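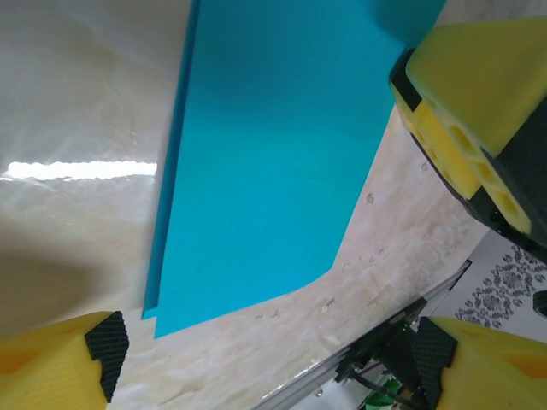 Home | Sheds | Benches | Arms and Grippers | Cleaning | Contact

Two-Arm Bench Tips

These are notes from building and running a pair of small robot arms on one rail, in a bench setup you can put together in a spare room or a shared workshop. They assume the arms are already assembled and the servos have been numbered. If you haven't got that far, the Ryu assembly notes are on the Arms and Grippers page.

The rail

Mount both arms on a single length of aluminium extrusion along the near edge of the bench. Two short rails look tidier on a drawing but you will spend a whole evening getting them level with each other. With one rail, both shoulders sit at the same height and you only have the spacing to sort out.

Bolt the mounting plates down finger-tight, run both arms through their full sweep by hand with the power off, then tighten. Check the bolts again after the first week. T-nuts creep along the slot if the arm stops hard, and a plate that has shifted a couple of millimetres will throw out every position you have saved.

Scribe a line on the rail at each side of each plate. If you ever pull an arm off for repair it goes back in the same place.

Work surface

A smooth, wipeable top is easier to live with than bare timber. The drawback is glare. A glossy top throws a bright stripe back at the cameras at some hours of the day, and the stripe moves. Try these in order:

- Move the lamp before you change anything else. A lamp off to one side, turned to the wall, gives a softer light than one overhead.
- Draw the curtain. Daylight is the worst offender in the afternoon.
- Fix the camera exposure by hand. Auto exposure will darken the whole picture when the stripe comes in.
- As a last resort, put down a matt cloth, taped on all four sides. A loose cloth gets dragged.

Patterned tops are fine for picking up things in one plain strong colour. They are poor for anything beige, clear or speckled.

Walls around the bench

Walls on three sides keep the background the same from one day to the next and stop small parts going on the floor. Leftover wallpaper on sheet board does the job, with an extrusion post in each back corner for the boards to butt against. Paste the paper before the boards go in. Size the board 2 mm under the opening, or it will bow when the room warms up.

Leave the front open. You need to get a hand in quickly.
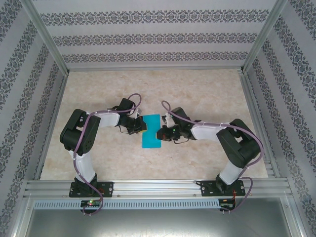 Trodport, March 18, 2021

Holding one flat thing with two grippers

A flat, light piece is a good first job for two arms, and a harder one than it looks. Start with something that gives a little and won't mark the table. Avoid glass, tin lids and anything you would be sorry to see bent.

Set the piece down midway between the arms with its short edges facing the grippers. Bring both arms in slowly at the same height, just clear of the surface. Stop when each gripper touches its edge. If one side arrives early it will push the piece across to the other, and you will be chasing it around the bench all night.

Once both sides are touching, add pressure a little at a time. Too much and a thin sheet buckles in the middle. Too little and it drops at one end on the way up. Write down the setting that works for each material and tape the list to the wall beside the switch.

Keep the lift low to begin with. Thirty millimetres is plenty for a first try. Hold for a count of seven, set it down and let go with both grippers together.

If the piece keeps turning as it comes up, the grippers are not opposite one another. Lay a steel rule on the bench between the tips and correct the arm that is furthest off it. Don't split the difference between the two, or you'll have two arms to recalibrate.

Grip pads

Textured pads hold foam, card and soft plastic much better than smooth ones. They also pick up crumbs and dust, which fill the pattern. Brush them out with a dry toothbrush. If that doesn't shift it, use a cloth dampened with warm water and a drop of dish liquid, wipe again with plain water, and let the pads dry before you use them. Keep methylated spirits away from them until you have tried it on an offcut.

Replace pads as a set. A new pad opposite a worn one pulls to one side.

Cables

The cable has to reach at the arm's furthest stretch and must not snag when the arm is folded. Make the loop over the wrist bigger than you think it should be. Then move the joint by hand to both ends of its travel and watch the plug. If the plug moves at all, add slack.

Use one cable colour for the arms and another for everything else. Yu-na Wang put us on to this after unplugging the wrong lead partway through a long run, and it has saved a lot of tracing.

Slotted duct below the rail takes the long runs. Don't fill it past halfway on the first build, as you will be adding more. Cut duct with a fine-toothed saw and clean up the fingers with a file, or they will nick the insulation.

Controller boards

Mount these under the arm bases where you can see the lights from a standing position. Stand them off from any metal panel with nylon spacers. Label each board left or right as seen from the front, and use the same left and right in your software. Ours were opposite for most of January.

A power switch within reach of your usual chair is worth more than any other part of the build. Put it at the front.

Keeping a log

One line per run is enough: material, grip setting, result. Our book at Lakanside is up to 3,903 lines, and it gets opened mostly to find out when a servo was last changed.

Reader comments

Wenche Sandberg: Good tip on marking the rail. I used a paint pen and it rubbed off in no time, so do scribe it. Does the wallpaper lift at the corners in damp weather?

Stutusis: Ours did at the bottom edge only. A bead of PVA and a strip of masking tape overnight fixed it.

Yu-na Wang: It was the grey lead and I had a perfectly good label on it. Didn't read the label. Colours are better.

Contact | Copyright Lakanside Workshop Pages | Back to top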